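Gripper comparison, bin cell 2
Last updated: July
Print this page | E-mail this page

Loretta Whitlock and Aiguo Su set up this series to compare finger tips for the Ultik and Handia grippers. Each gripper gets 500 picks from a metal bin holding mixed items, among them a plastic cup, a clear round container and a piece of cloth. Arm speed is capped at 200 mm/s on approach.

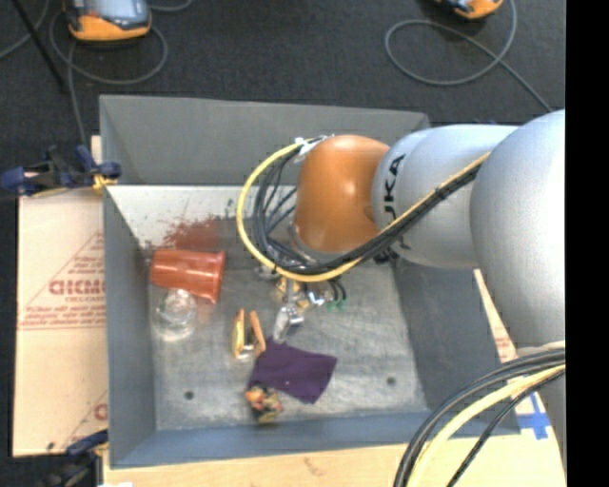
Thin, flat items are scored separately from rigid ones. A pick counts only if the item clears the rim and is held for 2 seconds. The log stands at 1,325 entries including retries, and cable routing at the wrist is checked between sets.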